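Wustora pauses home trials after robots were late to stop at doorways

Ostitcombe, 13th June

Wustora, the Ostitcombe maker of fetch-and-carry robots for the home, has asked the households in its current trial to leave their machines switched off while we put right a fault in the way the robots slow down beside walls and open doors. Nobody has been hurt and nothing in any of the trial homes has been damaged, and we would like to keep it that way. The fault came to light in Stotarano, the simulated house where every new version of our driving software spends a good long while before it is let loose on a real carpet.
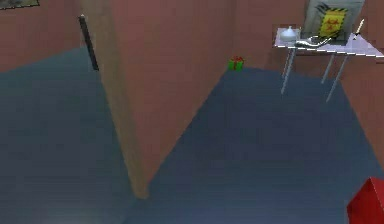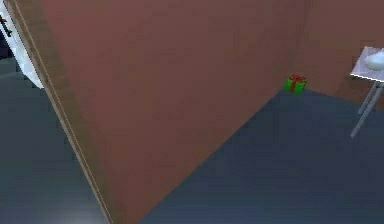
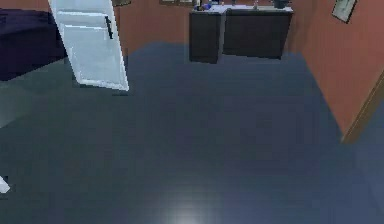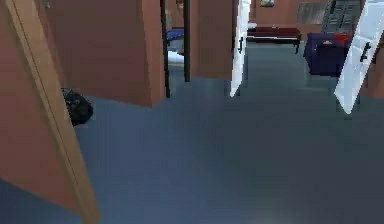

Inside the Stotarano simulated house. The small green gift box can be seen on the floor in the first two views; the fourth looks along the hallway towards the back room.

We know that a press release about a fault is not the cheeriest thing to receive from a company you may have been kind enough to write about, or indeed to invite into your home, so we have tried to set down in plain words what happened, what we have done so far and what we still don't know.

What went wrong

A Wustora robot moving through a house keeps up a running estimate of how far it is from whatever is closest to it. When that distance gets small it slows, and when it gets very small it stops and waits. There are two parts to this. The first is a set of distance sensors low down on the base, and the second is the camera, which helps the robot make sense of shapes that the base sensors can't see well, such as the overhang of a table or the edge of a door standing open.

In April we released an update which gave the camera a larger say in the matter. It was a change we were rather pleased with. Robots running the older software had a habit of creeping up to furniture in a very timid fashion, and several of our trial families had told us (with great patience, it must be said) that they could have made the tea and drunk it in the time it took the robot to get round the end of the sofa. The update made the machines a good deal brisker.

What we had missed was how the new software behaved when a plain wall took up most of the camera's view. With very little detail to go on, the software could mistake a near wall for a far one. It would then give too much weight to its own mistaken guess, and too little to the base sensors, which were reporting the right distance all along. The result was that the robot began to slow later than it should have done. The problem was at its worst where a wall came to an end beside open floor, because the robot would already be turning towards the space on the other side.

How it was found

The Stotarano house has doors that stand open at awkward angles, partitions, a hallway that leads off in several directions, and a fair amount of furniture to steer around. It is there so that our software can make its mistakes in a place where a mistake costs us only a bit of electricity and some pride.

One of the regular jobs in the house is to cross the floor to a small green gift box tied with red ribbon. It is a simple errand, and for that reason it has been in our test set from the very early days. During a routine check, a member of the team noticed that the robot's stopping point on this errand had drifted closer to a wall than it used to be. The run had been marked as a pass, as the robot had completed its job without touching anything, and it would have been easy to leave it there.

Tin-yau Fung, who leads safety testing at Wustora, asked for the older runs to be brought back out and looked at again with the distance to the nearest wall plotted alongside.

"I had a cup of tea in one hand and I remember putting it down quite quickly," says Tin-yau Fung. "The line for the new software sat below the line for the old one nearly all the way along. Each run on its own looked fine, and we had been looking at them on their own. I would much sooner have caught this before the update went out, and I have said as much to each of the families in the trial. They were very gracious about it, which I think made me feel worse."

The team then replayed 3,209 journeys through the simulated house using the April software. In 325 of them the robot began to slow later than our own rules allow. In 80 of those it also came to rest inside the gap we require it to leave between itself and a wall, a door or a piece of furniture. The remaining late journeys ended with the proper gap, though we count them as failures too and have recorded them in that way.

What it means for trial households

There are 3 households in the present trial, all of them in or near Ostitcombe. We telephoned each of them on the day the fault was confirmed, before we had finished working out the cause, and asked them to switch the robot off at the main switch on its back and leave it on its dock. All of them did so. One of us has since visited each home to check the robot over and to look through its stored journeys with the family's permission. We found late slowing in those journeys as well, of the same kind we had seen in Stotarano. We did not find a collision.

The emergency stop button and the soft bumper around the base are separate from the driving software and are not affected by this fault. Even so, we don't regard a bumper as a good enough reason to carry on. It is meant to be the last thing that helps, and a person who is unsteady on their feet, or a toddler coming round a door at speed, ought never to be relying on it.

If you are taking part in the trial, please keep the robot switched off until you hear from us by telephone. There is no need to unplug the dock. Please don't try to load the older software yourself, even if you still have the memory stick we supplied, as the base settings were changed at the same time and the two no longer match. Your trial payments will carry on as normal throughout the pause, and if you have come to depend on the robot for carrying things upstairs to the landing or fetching the post, do tell us, and we will talk with you about other help for the time being.

What we are changing

The camera will no longer be able to overrule the base sensors. Where the two disagree, the robot will believe whichever of them says that something is closer, and will slow down accordingly. This will make the robots a little more hesitant again, and we can already hear the kettles going on, but it is plainly the right choice until we understand the camera side better.

We are also changing what counts as a pass. Until now, a simulated journey passed if the job was done and nothing was touched. From the next version onwards it must also keep its distance from beginning to end, and the results for each version will be set side by side with the one before. We have added a group of new errands that bring the robot close to plain walls, round the ends of partitions and past doors left open, and these will be run in Stotarano every time the driving software is altered, however small the alteration may be.

We have asked Ramasamy, the independent testing firm that inspected our first docking station, to go through the whole of this work with fresh eyes. They will have the recordings, the software and our own notes, including the notes in which we got things wrong. Their findings will be sent to the trial households first and then put on our website in full.

"People have let us into their kitchens and their hallways, and they have shown us where the rug curls up and which door the dog likes to push open," says Tin-yau Fung. "You feel that very keenly when you have to ring up and say there's a problem. I'm not going to give anyone a date for switching back on. It will be when the new tests are clean and Ramasamy have had their say, and if they want longer then they shall have longer."

What we still don't know

The corrected software is now running in the simulated house. Early journeys look much better at the ends of walls, but we have not run enough of them to be sure, and we have yet to try it on a real robot in our own test flat. We are still looking into whether dim light makes the camera's guesses worse. There is also an open question about glossy doors, which the base sensors find harder than painted walls, and we would like an answer to that before anyone's robot leaves its dock.

About Wustora

Wustora designs and builds small mobile robots that fetch and carry in ordinary homes, with a particular interest in people who find stairs, bending or lifting difficult. The company is based in Ostitcombe, where its workshop, test flat and the team behind the Stotarano simulated house all share one building. Visitors from the local area are welcome by arrangement.

Trial households with questions should ring the number on the card fixed to their dock. Members of the press may ask for Tin-yau Fung through the Wustora front desk.

ENDS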